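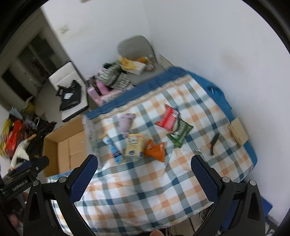 Figure 6.1 Snack packages on a plaid duvet. How many would you have said you own?

Chapter 6
Counting What We Keep

Most advice about household stuff begins with a number. Own 100 things. Spend 60 minutes every weekend putting the place in order. The numbers are round, which should make you suspicious before you read any further. Real counts of real rooms rarely land on 100, and a person who tells you theirs did has probably stopped counting when it suited them.

This chapter is about household inventories: how they are made, what they leave out, and how much you should believe them. You will make one of your own in Section 6.3. Before that, we need to look hard at the usual method, called the lay-out count. You take everything of one kind, put it on a large flat surface, and write it down. A bed is the usual choice, as in Figure 6.1. It is the largest clear surface many people have.

The lay-out count has a good reputation that it has only partly earned. Its supporters say that seeing everything together gives an honest total. Maybe. It gives a total of what was brought to the bed. Look at Figure 6.1 again with that in mind. There are six snack packages on the duvet, among them an orange bag of chips and a red bag lying over part of a green one. A small black object is on the duvet too, and a flat piece of tan cardboard leans against the wall. Do those go on the list? And what about the chair past the head of the bed, with a yellow plastic bag on the seat and a striped bag with a green top? The figure won't tell you whether there is food in either of them. Someone has to decide where the count ends, and that decision changes the result more than any slip in adding.

Then there is the question of units. Is a bag of chips one item, or does an opened bag count as part of one? Is a box one thing or as many things as it holds? Domnica Toma ran into this while preparing the Brillumville household survey. Her first form had a single line marked "snacks," and two people counting the same cupboard in Sarnbridge gave answers so far apart that she threw the line out. One had counted boxes. The other had opened them.

The survey in its final form covered 300 households, and we will use it throughout the chapter. Treat it with care. People filled in the forms themselves, in January, when cupboards may still be full from the holidays. Anyone who claims it shows what a household owns "on average" should be asked which month they mean.

None of this makes counting useless. A list with a stated boundary, a stated unit, and a date can be checked by someone else. A list without them is hard to argue with, and some people seem to like it for that reason.

Terms to know before Section 6.1
Boundary: the place where a count stops
Unit: what is treated as one item
Lay-out count: an inventory made by spreading items on a surface

Before you read on
Pick one shelf at home and write down how many items you think are on it. Don't look first. Keep the paper, as you will need it in Section 6.3.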